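Home > Courts and Custody > Property Storage

Tavance 214 Detainee Property Cabinet
Manufactured by Grerura
Availability: built to order
Price: by written quotation

The Tavance 214 is a secure storage cabinet for the personal property of people held in court cells, police holding areas and remand facilities. It keeps each person's belongings in a separate locked compartment from booking until release or transfer, and it keeps a record of every time a compartment is opened.

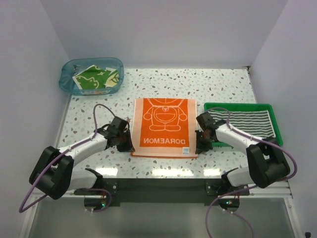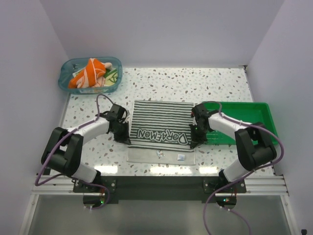

Overview

When a person is taken into custody, the holding agency becomes responsible for everything that person was carrying. Clothing, bedding, keys, phones, legal papers and cash must be listed, stored and returned. Claims for lost or damaged property are a regular burden on detention budgets, and many of them arise from shared shelves, handwritten tags and property rooms that several shifts can enter.

The Tavance 214 assigns one compartment to one custody record. A compartment cannot be assigned to a second record until the first has been closed. Officers open a compartment with a staff card and a personal code, and the cabinet stores the officer's number, the compartment number and the time. The record cannot be edited at the cabinet.

The unit is supplied to courthouses, county jails and sheriff's departments. It may be used as a single cabinet or joined to others in a row of up to 6, all managed from one control panel.

Construction

The body and doors are welded steel with a gray powder-coated finish. Hinges are concealed and cannot be removed while a door is shut. Doors have no handles and open outward under spring pressure when the lock is released. Door edges are rolled, and there are no exposed fasteners on the front of the cabinet.

Each compartment has a removable plastic liner with a drain lip. Liners may be washed by hand or in a commercial dishwasher. Agencies that store damp clothing should order the vented door, which has a row of narrow slots along the top edge – too small to admit a finger or a tool.

The cabinet stands on leveling feet and must be fixed to a wall or floor before use. Fixing hardware for masonry walls is included. Hardware for steel stud walls is available on request at no charge.

Compartments

The standard cabinet holds 40 compartments in two sizes. The smaller size is intended for wallets, phones, jewelry and papers. The larger size accepts a folded coat, a pair of boots or a full property bag. The proportion of small to large compartments is set when the order is placed and cannot be changed afterward.

Compartment numbers are engraved on the doors. Agencies with an existing numbering system may supply their own sequence with the order.

Locks and access control

Locks are electronic and are made by Stelmakh to the Grerura pattern. Each lock reports whether its door is open, closed or forced. A forced door sounds the cabinet alarm and sends a notice to the control room, if the cabinet is connected to one.

Access levels are as follows.

Officer: may open a compartment assigned to an active custody record.
Supervisor: may open any compartment, reassign a compartment and print the access record.
Administrator: may add and remove staff cards and change the cabinet settings. This level does not permit compartments to be opened.

Cabinets may be set to require 2 officers to be present before a compartment holding cash or evidence is opened. Both cards must be read before the lock will release. The setting can be applied to single compartments or to the whole cabinet.

In a power failure all doors remain locked. The battery keeps the control panel and locks in service until power returns or the battery is exhausted. A supervisor key, held in a sealed box on site, opens doors by hand. Use of the key is recorded when power is restored.

Records and disclosure

The access record can be printed at the cabinet or exported to a storage device. It is arranged by custody record, so that the full history of one person's property can be produced without disclosing information about any other person. Defense counsel and courts regularly request such histories, and the printed form has space for a certifying signature.

The Tavance 214 does not store names, dates of birth or charges. It holds only the custody record number entered by the officer. Agencies remain responsible for matching that number to their own booking system and for meeting any retention rules that apply to them.

Property listed as evidence should be moved to an approved evidence store as soon as practicable. The cabinet is suitable for temporary holding only and is not offered as a long-term evidence locker.

Installation and training

Cabinets are delivered assembled. Installation is carried out by Grerura technicians from the Mitthorpe depot or by an approved contractor. The purchaser must provide a level floor, a grounded outlet and a clear route from the loading area. Please measure doorways and elevators before ordering, as the cabinet cannot be taken apart for delivery.

One training session for supervisors and administrators is included in the price. Further sessions may be booked separately. A printed officer guide is mounted inside the control panel door.

Care and maintenance

Wipe the exterior with a mild detergent and a soft cloth. Do not use bleach on the card reader or keypad. The battery should be tested every November, or in another fixed month chosen by the agency, and the result entered in the maintenance log. Replacement liners, locks and door springs are held in stock at Mitthorpe.

Accessories

Vented door, large compartment
Spare liner, small or large
Tamper-evident property bags, clear
Receipt printer with wall shelf
Joining kit for cabinets in a row
Sloped top, to prevent items being left on the cabinet

Ordering

Purchase orders are accepted from public agencies and from contractors acting for them. Requests for quotation should state the number of cabinets, the proportion of small to large compartments, the wall type and the delivery address. Quotations are issued by the Grerura courts and custody office at Mitthorpe.

Related products: Tavance Key Safe, Tavance Visitor Locker, Tavance Courtroom Document Chest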